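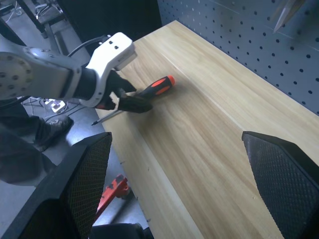

Screwdriver and bench top, with the pegboard behind.

Ellcombe Shared Workshop
Progress report to the Vollura Small Spaces Fund
Thursday, October 6, 2011

Progress since the last report

The bench corner is in use. Readers of our previous report will remember that it was then a drawing, a delivery note and a strongly worded email to Menzies about the wrong brackets. The right brackets came nine days later. We have kept the wrong ones, as every workshop must have a tin of something that fits nothing.

The grant was for a shared bench where people in Ellcombe could mend small things without first spending half an hour looking for the tools. The old arrangement was a chest of drawers, inherited from the reading room, in which every drawer was the miscellaneous drawer. It has gone to a good home, or at any rate to a different one.

Bench

The top is pale wood, left plain. We had meant to varnish it and there was a long discussion about which varnish, at the end of which people had started using the bench and the matter lapsed. We will look at it again in spring when the windows can be left open. One or two users have asked for a vice. We have said no for now, as the bench is not deep and a vice would take the best part of it.

Pegboard

The grey pegboard runs along the back of the bench and is the part of the project that has changed people's habits most. Tools used to be put down wherever the job ended. They now go back on a hook, mostly, and when they don't there is a gap on the wall that annoys the next person enough to go and look.

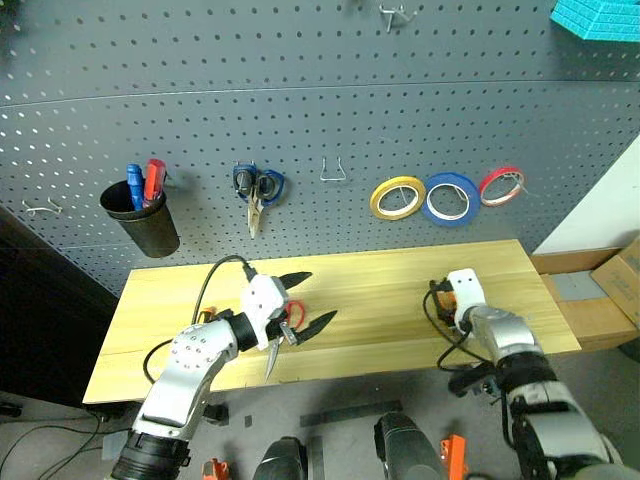 Scissors have a hook to themselves. This was argued over at more length than the budget was, and we are satisfied with the outcome. The tape hangs in a row, yellow, blue and red, which has ended the practice of storing it inside a carrier bag inside another carrier bag. Markers stand in a black cup fixed to the board. We asked for caps to be put back on and have been obeyed to a degree that surprised us.

There are spare hooks. We bought too many on purpose and would like this recorded as foresight. Pliers and a small hammer are next on the list, and we would sooner leave a hook bare for a month than fill it with something cheap that bends.

Labels are still outstanding. The first set was printed on paper and curled up within the week. The second set has been quoted for by Pridus and we are waiting to hear whether the price was a typing error.

Use

The corner opens two evenings a week and on Saturday mornings. We had more than 70 visits in the quarter, against none in the one before, when there was nothing to visit. Typical jobs were loose handles, parcels, picture frames and one accordion, which was sent away with our sympathy. Evenings are busier than we planned for and Saturdays quieter. We may swap one for the other after Christmas.

Money

We have spent £475 so far on timber, pegboard, hooks and fixings. A further £200 is set aside for hand tools and labels and has not been touched. The bracket refund from Menzies is agreed in principle, a phrase we have come to know well. We are not asking for any change to the grant.

Still to do

Varnish, or a decision not to varnish
Labels that stay flat
Pliers, hammer and a second screwdriver with a shorter shaft
A better light over the bench — the present one is fine until about four in the afternoon in winter
A written sheet on closing up, to replace the one that says "you know what to do"

The next report is due in the new year. Visits from the Fund are welcome on any open evening, and anyone coming is invited to bring something broken.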